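Clenstead Refurbished Dell Tower

A desktop tower for people who still have room for a desktop tower. It goes under the desk, collects dust and asks very little of you. Power cord included. Keyboard, mouse and enthusiasm sold separately.

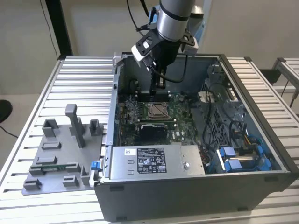

Side panel off: power supply, green motherboard, drive in its blue carrier.

The blue plastic bits are the ones you're meant to touch. Leave the rest to Mojtaba Moradi at our bench, who has been opening these since 2006 and has the knuckles to prove it.

Warranty: 9 months
Returns: 40 days, in the box it came in
Ships from: Clenstead
Monitor: no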